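Ranked Ballots in a Small Town: What Happened When We Tried It With 490 Voters

Student project report, Civics and Government
Last updated: May 21, 2025

Our group wanted to know if people would find a ranked ballot harder than the one they already use. Jakholm elects its mayor the ordinary way, one mark beside one name, and in November the winner got in with well under half the vote. That result started a lot of arguments at our dinner tables, and it's how we ended up with this topic (we were going to do campaign signs, which would have been so much less work).

What we did

We ran a mock vote for mayor with made-up candidates, so that nobody's feelings about the real council got in the way. There were four names on the ballot: Plistov, Ellier, Magbanua and Ansah. The last one is Theophilus Ansah from our group, who volunteered his name when we ran short and campaigned for himself a bit more than he was supposed to. Each candidate had a short platform printed on the back of the ballot, covering bus service, property taxes, the arena and whether to let the old mill site be rezoned.

Everybody got two ballots. The first asked for one mark. The second asked them to rank the four names, and they could stop ranking whenever they liked. We collected 490 sets over three weeks at the school, the library and the Saturday market.

The count

Counting was the best part! We did it by hand in the library with a scrutineer from another class watching each pile. On the single-mark ballot, Plistov won and Ellier came second. On the ranked ballot Plistov was still ahead in the first round, but Ansah dropped out first, then Magbanua, and enough of those ballots moved to Ellier that Ellier won in the last round. Same voters, same day, different mayor. We recounted it twice to be sure.

We also learned that a spoiled ballot isn't always a careless one. We set aside 83 ranked ballots at first, mostly for repeated numbers or a skipped rank. Our teacher, Ms. Sotomayor, pointed out that real rules often save the part of the ballot that is clear, so we went back and did that. Only 5 had to be thrown out in the end. I would really like to see the local rules spell this out in plain language if the town ever makes the change.

What voters told us

We had a short form for comments and 300 people filled it in. Most said ranking was easy once they'd read the instructions twice. Older voters were no more confused than students, which surprised us. A few people disliked it strongly and said a vote should be one choice and that's the end of it. One man wrote us a full page on both sides about the 1980s council and we enjoyed every line of it.

The commonest question was what happens to your ballot after your first choice is out. Visitación Sotomayor (our teacher again) suggested we explain it out loud before handing over the ballot, and the lineups moved faster after that.

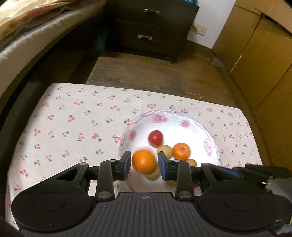
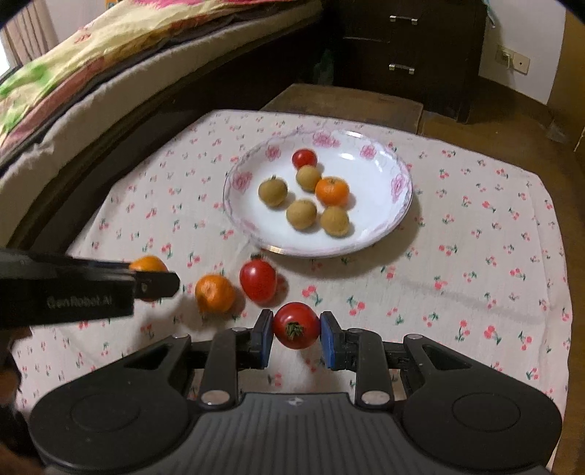

If we did the project over, we'd change how we teach the transfer of votes. Our poster had arrows and coloured bars and people's eyes slid right off it. Food works much better, because everybody already knows how to have a second choice. Say you wanted a tangerine and there aren't any left, so you take the little red tomato off the flowered plate and your vote still counts for something. Theo tried a version of this on his grandmother and she had it in under a minute, then asked why the town doesn't do it already. We'd also print the instructions at the top of the ballot in larger type, and leave more room between the names.

Next term two of us are presenting the results to town council as a delegation. We get ten minutes, and the ballots are coming with us in case anyone wants to count them again.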